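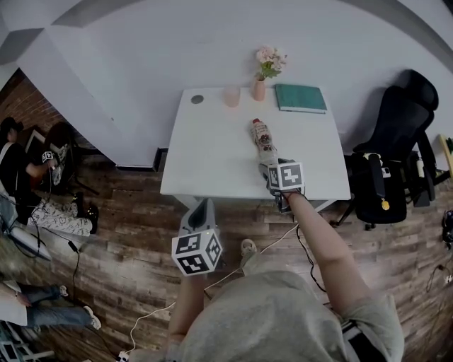
古いインクは色が合わなくても捨てずに水で薄めて使えばいいのに、というコメントを前回の記事にもらった。名前は書かれていなかった。

薄めるのは一度やったことがある。Prurkariの青で試して、そのときは線が紙ににじんで裏まで抜けた。水の量が悪かったのかもしれないが、以来やっていない。薄めるにしても、元の瓶に水を足すのはやめたほうがいいと思う。やるなら別の容器に取り分けて、その日のうちに使い切るくらいの量にする。

前回も書いたが、万年筆はDesitzの細字を使っている。買ったのは中古で、最初の4日はほとんど書けなかった。前の持ち主がインクを入れたまま放置していたらしく、ペン先をぬるま湯につけると紺色のもやがいつまでも出てきた。夜につけて朝に水を替える。これを繰り返して、水が透明になってからティッシュに包んで一晩乾かした。それからは普通に書けている。

洗うときに熱い湯は使わない。以前、別の安いペンを熱湯ですすいで首軸が少し曲がり、キャップが閉まらなくなった。

ノートはAminiの無地で、206ページある。値段は691円だった。駅の反対側のLenariという文具店で買っている。通販のほうが安い日もあるが、送料を入れると変わらないので店に行く。先月行ったら棚の場所が変わっていて、罫線入りを間違えて持ち帰った。開封してしまったので、これは仕事のメモに回した。

Aminiの紙は表と裏で書き味が違う。表はすべりがよくて、裏は少しひっかかる。細字だとこの差がわりと気になる。同じノートでも後半のページのほうがひっかかる気がするが、これは手が疲れているだけかもしれない。下敷きを入れるとだいぶましになる。下敷きは100円のもので、端を切ってノートの大きさに合わせた。
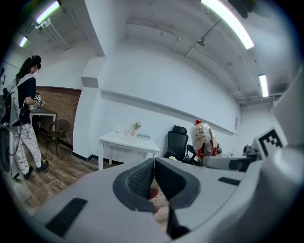 万年筆は毎日書かないと詰まるのか。
三日や四日あけたくらいでは詰まらない。私のDesitzは一週間放っておいても、最初の一画がかすれる程度で書ける。二週間を超えると出が悪くなるので、旅行などで長く使わないときはインクを抜いて洗っておく。キャップの閉まり具合でも違うので、自分のペンで何日もつか一度確かめておくといい。

顔料インクはこの限りではない。私は怖くて入れていない。宛名書きには水に強いほうがいいのはわかっているが、宛名はボールペンで書いている。

日記は水曜だけ少し長く書く。ほかの日は三行で終わることが多い。天気と食べたもの、あとは買ったものの値段。読み返しても面白くはないが、去年の九月に何を食べていたかがわかるのは便利で、さんまを一度も買っていないことに気づいたりする。

Prurkariの青は瓶の底に少し残っている。次は同じ青にするか、茶色にするかで迷っている。茶色は乾くと薄くなって読みにくいという話も見たので、Lenariで試し書きをさせてもらってから決める。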